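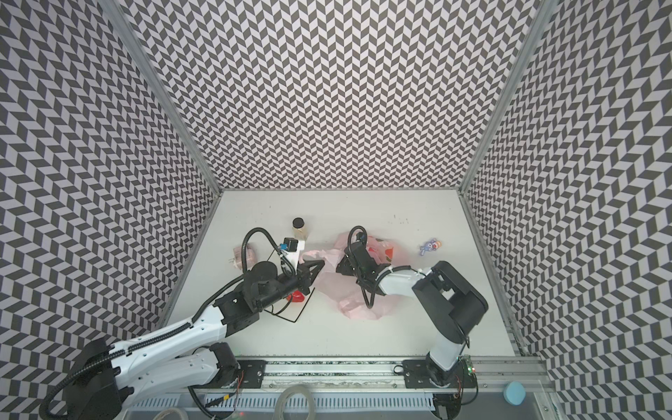 ## Moving the sourdough to a colder kitchen

We moved to Menmont in February, and the kitchen is much colder than the old one. The starter noticed before I did. In the apartment it doubled in the time it took me to run errands. In the new place it sat in the jar all day and gave me a few bubbles near the top.

I didn't change the flour. I still buy the plain bread flour from Layug, and I still feed it equal weights of flour and water. What I changed was the water temperature, which I had never bothered to measure before, and the spot where the jar lives. It's now on the shelf over the boiler with a saucer on top.

The dough itself took longer to sort out. My first loaf here was dense and a bit gummy in the middle. I had followed the clock from my old notes and shaped it too early. The second one I left out overnight, folded it at breakfast and baked it before lunch on Saturday. It was better, but the crust went soft by evening.

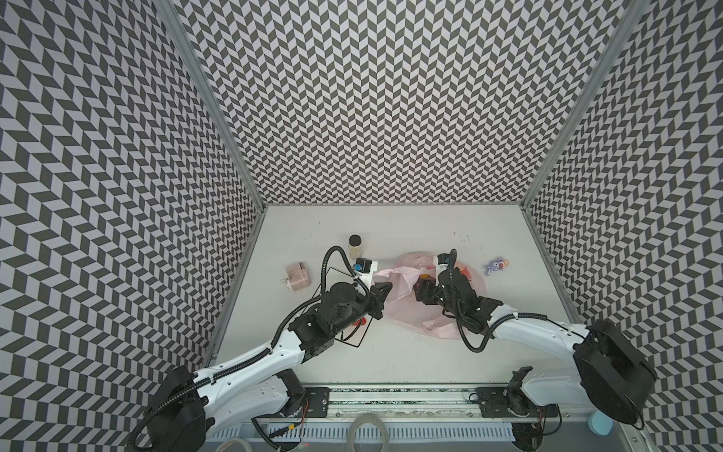 İlker Ertürk wrote in after my last post to say that I should stop watching the clock and mark the side of the container with a rubber band. His dough gets shaped when it has risen by half, even if that means baking at midnight. He also thinks I use too much water for a cold room.

I tried it his way, minus the midnight part. I cut the water by 20 grams and put the band on. The dough was easier to handle and held its shape on the board. It took some 2 hours longer than my notes said it would. 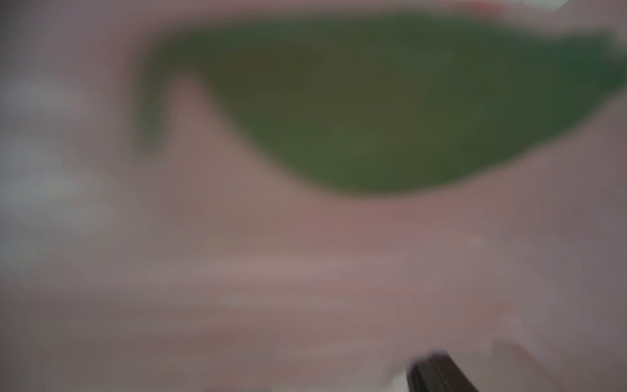

*Photo: Sonberg*

Baking hasn't changed much. The oven here runs hot at the back, so I turn the pot halfway through. I give it 30 minutes with the lid on and then take the lid off until the top is as dark as I like it. My wife likes it paler, so sometimes I stop early.

Next I want to try a rye loaf with the coarse flour from the Vumgate mill. I've only made rye once, years ago, and it stuck to everything. I'll use a tin this time and post the recipe if it comes out of it in one piece.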